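**Taking in a flower girl dress with a zipper: side seams or center back?**

**hemandhaw**

Hi all, long post, sorry in advance! My niece is in her aunt's wedding in October and the dress arrived Friday. It's a Plevine, tea length, satin bodice with a tulle skirt over two layers of lining, and it is gorgeous, but she's a skinny little thing and there are 3 inches to spare at the chest. The length is perfect, so I don't want to swap it for a smaller size and have it up around her knees.

Do I take it in at the side seams, or unpick the zipper and do it all at center back? My mother would have known in a heartbeat, and I miss being able to call her about this stuff.

**Mairéad Moynihan**

Side seams, every time. Split it evenly, baste it first, and have her sit down and raise her arms before you sew anything for real. I've done 26 of these for cousins and neighbors and friends of neighbors, and the only one I was ever sorry about was the one where I moved the zipper. The satin kept every needle hole from the old stitching, and I ended up covering it with a bow (a very large bow).

**Jouko Kokkonen**

I'll disagree a little, with love. Three inches is a lot to lose at the sides on a bodice that small. The armholes get tight and the front starts pulling toward her back. I'd take a bit at each side and the rest at center back, and put in a new invisible zipper while you're there. Use a fine needle and the holes won't trouble you much.

**Mairéad Moynihan**

They troubled me plenty, Jouko! But you're right about the armholes, I'll give you that one. Check whether there's any seam allowance to work with before you decide.

**hemandhaw**

Just looked, and the allowance is generous at the sides and skimpy by the zipper. Does the lining get taken in separately? Pictures attached to this post too.
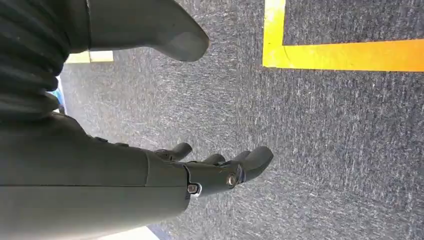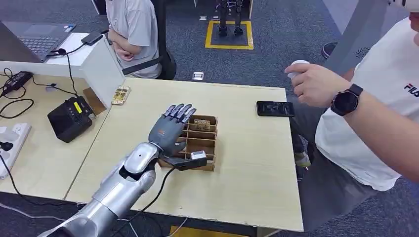
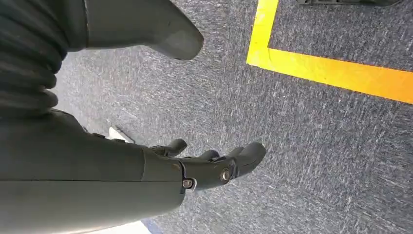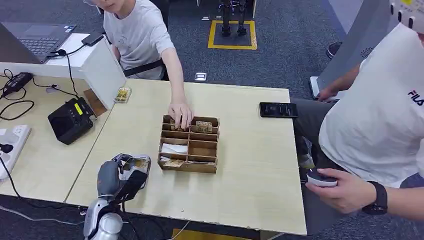
Also, she wants to wear a sash, a wide one in dusty blue, so if the waist ends up a tiny bit lumpy I suppose I've got some cover.

**Jouko Kokkonen**

Yes, lining separately, and leave it a hair looser than the satin so it doesn't strain. With skimpy allowance at the back I'm coming around to Mairéad's way. Small tucks under the sash would take up whatever the sides can't.

**Mairéad Moynihan**

Somebody screenshot that! And please don't trim the extra once you've sewn it. Press it flat and leave it in there, so it can be let out for a little sister or a cousin.

**hemandhaw**

Side seams it is, then. I'm basting tonight after supper and she's coming over for a fitting tomorrow, if I can get her to stand still.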